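To: equipment-reuse list
From: Cheuk-hei Lui, Office of Equipment Recovery, Hestesum Technical Institute
Subject: Re: Memory and heatsinks on the October desktop lot

Dear colleagues,

Thank you to those who submitted questions on the October lot. I am replying to the message from the Bakine depot, quoted in part, as it covers most of what the other sites asked.

> We have received the transfer notice for 167 desktop units. Before we
> accept the lot, we would like to know three things. First, will the
> memory be removed at Hestesum or left in place for us to sort?
> Second, are processors and heatsinks to be recorded on the same
> line of the inventory sheet or on separate lines? Third, may
> the drive cages be left in the cases? Our shelving at Bakine is
> limited and we would prefer not to store bare metal.
>
> Receiving Desk, Bakine

The answers below apply to all receiving sites, including Vrettos.

Memory will be removed at Hestesum. Modules are to be taken out before the case leaves the bench and placed in antistatic trays, sorted by type and capacity. Any module which cannot be identified from its label is to be placed in the tray marked for testing. Modules should not be stacked without a divider. 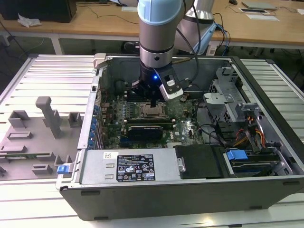

Processors and heatsinks are to be recorded on separate lines. The two have been combined on earlier sheets, and the totals could not be reconciled when the parts were later shipped to different sites. A unit should be entered as "processor present" only when the part has been seen in its socket with the large heatsink off. The Dell board on the bench is at that point, with the silver processor in view in its metal frame and a long green memory module still across the board in front of it. A unit in that condition is to be listed as open, and it remains open on the sheet until the memory has been taken out and logged. Old thermal compound is to be wiped from the processor before it is packed.

Drive cages may remain in the cases for units going to Bakine. For units going to Vrettos they must be removed, as that site sends its cases directly to metal recycling. Screws are to be kept in one bag per case, and the bag should be taped to the inside of the side panel.
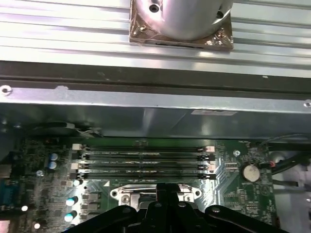 Sites are also reminded that the Sevau inventory sheet has a separate column for damaged latches and bent pins. It was left blank for 12 units in the previous lot, and each of those had to be opened again. If there is no damage, please enter "none". A blank entry will be treated as incomplete and the sheet will be returned to the sender.

With regard to storage, the parts room at Hestesum currently holds 687 loose memory modules and can accommodate about 3,000. There is no need for the receiving sites to take modules early, and requests for specific types may be sent to this office at any time before the lot is closed.

Corrections to the transfer notice should be sent to me directly and not to the full list. Please give the unit number in the subject line.

Respectfully,

Cheuk-hei Lui
Office of Equipment Recovery
Hestesum Technical Institute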